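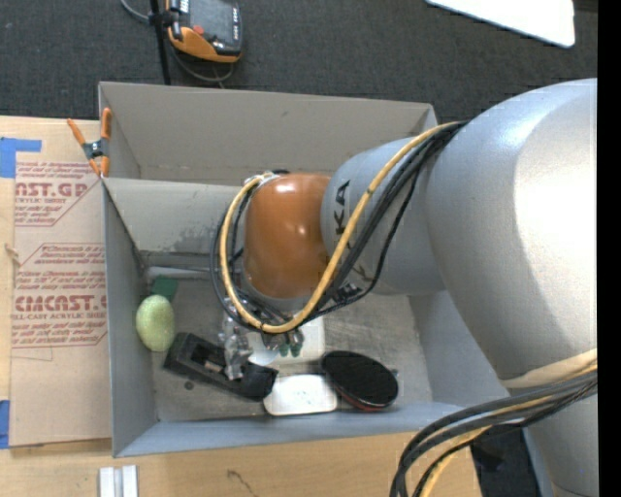

Ruairí Kavanagh had been leaving Dalley for six weeks before it occurred to anyone to ask where he was going. He had given in his notice in March, in a proper envelope, and the envelope had sat in Mrs Kinoshita's tray beneath a menu until the menu was wanted. After that things moved fast. A card went round. A cake was mentioned. On the Monday of his last week an email told him to put his belongings in a grey bin, the open, rectangular sort, and by lunch he had a small assortment of objects in the bottom of it and a strong wish that there were more of them, or that the bin were smaller.

Nine years, and it didn't cover the base. He shook it a bit to see if they would spread out.

"Travelling light," said Pettifer from Accounts, who had come over to see whether the stapler was staying.

"I took most of it home already," said Ruairí. He had taken home a mug.

Dalley sold garden gates, by post, to people who mostly wanted fences. Ruairí's work was to write to those people. He had a letter for customers who had measured wrongly and a letter for customers who claimed that Dalley had measured wrongly, and they were the same letter apart from the word "unfortunately", which moved. He was good at it. A man in Juvdale had once written back to say it was the nicest refusal he had ever had, and Ruairí had kept that in his drawer until the drawer was replaced.

The new job was at Zusix. He'd told his mother it was in communications. He'd told his landlord it was in technology. What Zusix had told him, across two interviews, was that they were very excited, and he had been too embarrassed to ask what about.

On Wednesday Mrs Kinoshita called him in.

"I gather you're off," she said.

"On Friday."

"And we've been good to you?"

He considered this. There had been the year of the heater. There had been the Christmas when he was given a voucher for a shop in another county, and the summer when they'd lost his chair and he had stood, with everyone telling him how well he looked.

"Very good," he said.

"Only I've been reading your letters." She had a pile of them in front of her. "The one to the lady with the goat. Did you write that yourself?"

"I'm afraid so."

"I nearly bought a gate." She squared the pile and looked at him as if he'd been brought in that morning and somebody had taken the wrapping off. "What would it take?"

Ruairí had waited nine years for that sentence and had prepared, in the bath, several replies to it. Some were dignified and one involved throwing his lanyard. All of them had gone. He could think only of the cake.

"I'd like a window," he said.

"You've got a window."

"It's painted on."

She wrote this down. Then she asked whether he'd thought about money, and he said he had, quite often, and she laughed for longer than he liked and wrote down a figure. It was a decent figure. It was better than the Zusix figure by the price of a modest holiday, and he knew what gates were.

He said he would sleep on it. He did not sleep on it. He lay awake writing to Zusix in his head, and by three in the morning he had a very fine letter indeed, warm, regretful, with "unfortunately" in a place he had never tried it before. It seemed a shame to waste it.

He posted it on the way in.

The card was already on his desk. Everybody had signed. Pettifer had written "Onwards!" and underlined it, and someone from Dispatch had wished him a happy retirement. The cake had come early too, lemon, with his name spelt right, accent and all, which had apparently cost extra.

"You'll be wanting to say a few words," said Pettifer.

Ruairí looked at them, gathered there with their paper plates. They had never looked so fond of him. He looked at the cake. He put the knife in, and he thanked them all very much, and he said he would miss every one of them, and then he had a second slice, to put off Monday.

Posted Jun 2, 2021 in Short Fiction > Office Life
6 shares | 3 comments

More stories like this
The Understudy's Umbrella
A Plain Man's Guide to Other People's Weddings
Mrs Lomax and the Wrong Piano
Two Returns to the Seaside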